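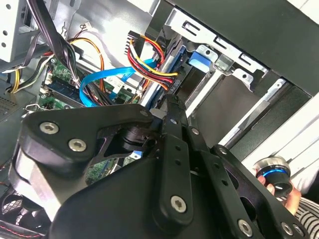 Ticket 1566: Gripper comparison, Anolitz two-finger vs Druda parallel, PC teardown cell
Status: open, waiting on vendor
Priority: normal (was high until Friday)
Opened by: Belmiro Carvalho
Component: end effector / wrist camera / Clatuser controller

Summary
Anolitz gripper stalls or drops force when the fingers go into a desktop tower at an angle. Druda unit on the same arm with the same controller does not stall but is too wide to get past the drive cage. Need to decide which one we keep for the connector pulling work. Also the wrist camera view is half blocked by the Anolitz linkage, see notes.

Setup
Same arm for both. Clatuser controller, stock force loop, no custom gains at the start. Tower on its side, side panel off, drive still in its bay with power and the blue SATA cable plugged in. Target is the data cable first, then the power plug, then the drive itself.
Wrist cam on the standard bracket, not moved between grippers. Tried moving it later, see entry 5.

Log

1. Baseline, Anolitz
Open and close in free air, 45 cycles, no faults. Finger position repeats fine. Current looks flat. So the gripper is ok on the bench, problem only shows up inside a case.

2. First go at the data cable, Anolitz
Approach from the open side, fingers pointing at the drive. Got to the connector, closed, controller threw a stall at 86 percent of travel. Fingers were nowhere near the connector body, they had closed on the cable itself. Backed out by hand. No damage to the cable that I can find.
Repeated with slower close. Same stall, later in the move.

3. Force readings
Controller log shows the motor current climbing before contact. Not contact force then. Either linkage friction or cable drag on the wrist. Took the gripper off, worked the linkage by hand, one pivot feels tighter than the others. Backed the screw off an eighth turn, put it back. Stall now comes up less often but it still comes up.
Do NOT overtighten the hex screws on the finger plates. The manual gives a torque for the mounting flange and nothing for the plates. Asked Anolitz, no answer yet.

4. Swap to Druda
Mount pattern is the same, the connector is not. Used the adapter lead from the Figueiredo kit. Controller sees it as an unknown device until you pick the profile by hand, then it is fine.
45 cycles free air, no faults.
Into the case: body hits the drive cage before the fingers reach the connector. Tried rolling the wrist both ways. One way clears the cage and then runs into the cable bundle, other way does not clear at all.
From straight above it gets to the memory module with no trouble. So for boards it is the better one. For drives, no.

5. Camera
With the Anolitz on, the linkage takes up most of the lower half of the picture. You get the drive, the power wires and the blue cable in the upper part, but the finger plate hides the cable right where it goes down behind it. That's the bit I want to grab. The cut-out in the plate is no use, all it shows is a joint and a little green board.
Tried:
- bracket up one hole: more case, less finger, tips out of view when closed. Worse
- bracket rotated outward: finger tips ok but the controller's hand-eye calibration is off and has to be redone
- second fixed camera over the case: works, but Clatuser only takes one stream on this license
Put the bracket back in the original position. Leaving it there for the rest of the ticket so the runs can be compared.

6. Detection false hits
Vision picks up the blue release tab on the drive cage as part of the SATA cable. Same sort of bright blue, and it sits just right of the drive. Masked the area, and detection went back to the cable. Mask is saved in the Clatuser project but it is tied to this case position, if you shift the tower redo it.
Other false hit: anything blue that lights up. Keep glowing stuff away from the case while detection is running, including whatever you have in your hand. Both runs I lost this way were my own fault.

7. Friday, retest with changes
Anolitz, loosened pivot, mask on, close speed down, approach angle changed so the fingers come in along the drive and not across it.
11 attempts at the data cable. Seven good pulls, three stalls, one grabbed a power wire insted. The wire one is the worrying one. Red, yellow and black wires loop up right over the drive and the finger brushes them on the way in.
Druda not retested, geometry has not changed.

8. Wrist cable drag
Unclipped the gripper cable from the arm and held it slack by hand during two pulls. Current before contact dropped on both. So part of entry 3 is drag after all. Rerouted with a longer loop at the wrist. Have to watch it on the full roll move, it nearly caught the edge of the case once.

9. Reply from Druda
They have narrower fingers, and a body spacer that pushes the fingers further out. Spacer might clear the cage. Lead time given as "April". Asked for a drawing so we can check it against the cage before paying for anything.

Where it stands
- Anolitz: reaches everything, stalls sometimes, blocks the camera
- Druda: no stalls so far, good camera view, cannot reach a drive in this case
- Clatuser: no changes needed except the gripper profile. Would like the second stream

Workaround for anyone using the cell now
Use Anolitz for drives and cables. Close speed low. Approach along the drive. Tie the power wires back out of the way before starting, detection does not care. If it stalls, open fully before retrying, a half open retry stalls again every time.
Use Druda for memory and anything from the top. Pick the profile by hand after every controller restart, it does not remeber it.

To do
- chase Anolitz on plate screw torque and the tight pivot
- get Druda spacer drawing, check against cage
- redo hand-eye calibration if the bracket moves, log the date on the sheet by the controller
- ask Clatuser what the two-stream license costs
- repeat the 11 attempts with the new cable loop and the wires tied back

Leaving open. Belmiro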